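4.2 Folding surface and bundle shape

Dark cloth on a white top, all sessions. Kept the table plain, nothing under the cloth, edges of the top left open. Folding height set once in August and not touched after. Cloths from the Lirkov lot, 30 in all, washed together before use.

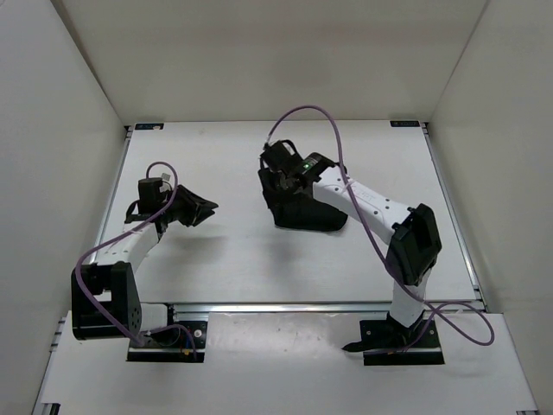
Folds were scored on outline first, then on layer order. Outline is quick. Layer order is slow, esp. with black fabric where the gaps and the ridges run together. We used seven grades, which was probaly too many; grades 3 and 4 got swapped a lot.

Figure 7. Black cloth folded into a compact bundle on the white tabletop, long narrow layers to the right of a smoother panel.

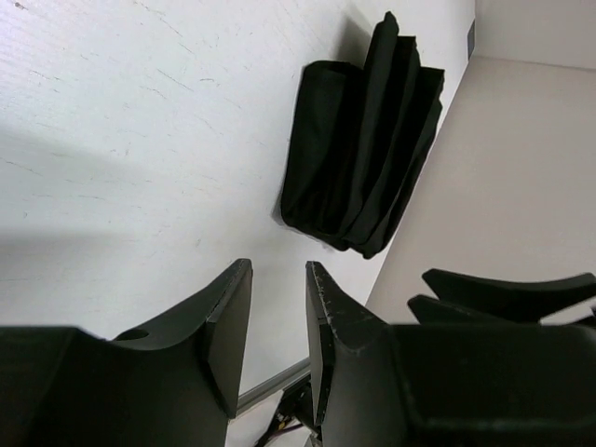 Silviu Sima objected that outline tells you little about how a cloth will stack, and would score the bottom edge on its own. Fair point. Bottom edge was noted for the Kamar set only, so no comparision yet.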